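Zalia plant expansion: your questions, answered

Updated 2021-05-11

Since we announced the new production hall in February, the inbox has filled up with questions from customers, suppliers and one gentleman who wanted to know if we buy used forklifts. (We don't, but thank you for the photos.) The answers below were put together by Halina Laskowska in operations and checked by Bożena Kozłowski, who removed most of the jokes.

What is being built?

A second hall beside the existing Villanueva plant, for moulding and sealing flexible liners. The original building stays in use. The loading dock moves to the north side, where trucks will no longer have to reverse past the lunchroom windows.

How big is it?

The production floor is 741 square metres. The brochure makes it look like an airport, and we have spoken to the people who drew the brochure.

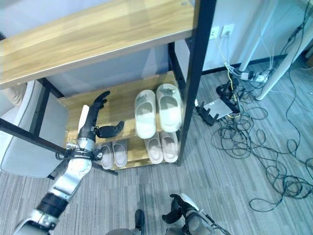

When does production start?

The first line is due to run this autumn, once the power supply has been upgraded and inspected. The second follows when the first has behaved itself for 90 days in a row. If it stops on day 89, we start counting again, and the operations team will be poor company for a while.

Will my orders be delayed during construction?

We don't expect it. Existing lines keep their normal schedule, apart from a short shutdown when the new power feed is connected. Anyone with an open order will get the dates in writing well ahead of time. If your order is urgent, tell your account manager now, preferably before it becomes very urgent.

Are you hiring?

Yes. We are looking for machine operators, maintenance fitters and a quality technician. Operators don't need a background in liners, as training takes 4 weeks and is paid at the full rate. Please apply through the jobs page. Résumés handed to the delivery drivers do tend to reach us, but they arrive folded.
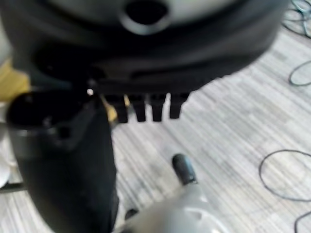 Shifts will be days and evenings to begin with. Nights may come later if the order book calls for them, and current staff will get first pick of the hours before anything is advertised outside.

Who is doing the work?

Trada is the main contractor and Ovora is supplying the sealing lines. If you would like to quote for smaller jobs such as fencing, signs or drainage, contact Trada directly. We can't pass quotes along, however nicely they are bound.

Will it be noisy for the neighbours?

During groundwork, somewhat. Heavy work is limited to daytime hours, and the new compressors will sit inside the building. The nearest house is 325 metres from the site fence, and its owners have Halina's direct number, which they have shown no hesitation in using.

Can I visit?

Customers can book a tour once the first line is running. Until then it is an active building site, and the view from the road is free of charge.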